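Home Build Log Parts Archive About

Monday, December 11, 2023

Got to the bench after dinner and worked until I was too tired to read the screen. The arm has been holding its zero since I retightened the shoulder belt, so I left the base alone and spent the whole evening on the gripper.

First job was the finger pads. The old ones had started to peel at the corners. I scraped them off, cleaned up the glue with alcohol, and put on the new rubber strip. It is thinner than the old stuff, so the closed position was wrong and I had to set it again. The number in the Guvden config is now 622. I wrote that on tape on the side of the power supply too, because last time I lost it when the card went bad.

Then wiring. The wrist camera cable was pulling whenever the last joint turned past halfway. I gave it another loop and moved the clip back one hole. Ran the joint end to end a few times and the picture stayed up.

After that, gripping. I have been using small wood blocks up to now and they tell me very little, being flat on every side. I wanted something with a curve and a slick surface, so I went with the orange plastic piece and had the arm take it by the rounded end, standing up. I ran the close at low current and saved a picture from the wrist camera while it had hold.
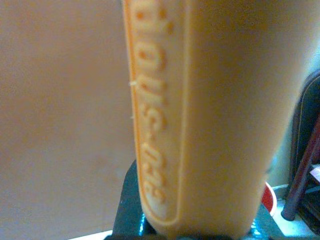
Notes on the grip

Held upright, a thing that size takes up most of the view. The plain side and the long panel with the raised lettering fill the center and right of the picture and the wall takes up the whole left side. Minja uses the camera to find the next target, so with a tall part in the fingers it has very little to go on. Either I look before I pick, or I put a second camera on the post. I would sooner not buy a second camera this month.

The lettering came out soft. I couldn't read it. Focus is set for 142 mm and I think that is too far out for anything already in the fingers. Leave it for now.

The shiny spots on the fingers bother me more. I may scuff them with fine sandpaper and see if that helps.

To do: order 2 spare belts from Skenley, back up the config, sweep the floor. Bed now.

Related entries
Shoulder belt, again
Moving the Urnudetti board off the breadboard
First grip tests with wood blocks
Power supply notes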